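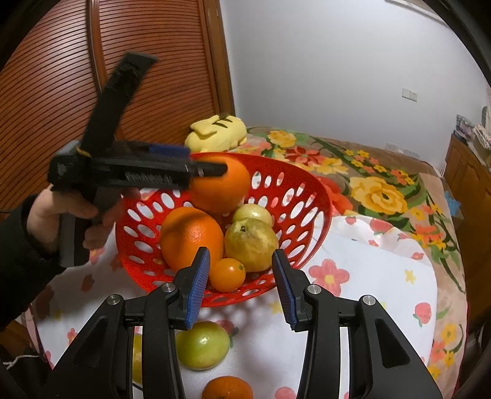
4.3 Checking the grasp labels before training

1. Open the Gudeleo session and set the clip limit to 2000.
2. Run the label pass. Leave the contact threshold at 2 unless you have a reason to change it.
3. Pull 30 clips at random and label them by hand, with the automatic labels hidden.
4. Compare the two sets.

Note: The Wokstead report claims the labels need no checking. It rests on 3693 clips, all from one home, and we would not lean on it.

Caution: A fingertip touching a fruit is not a grasp. The label pass often treats it as one. Do not report a success rate until step 4 is done.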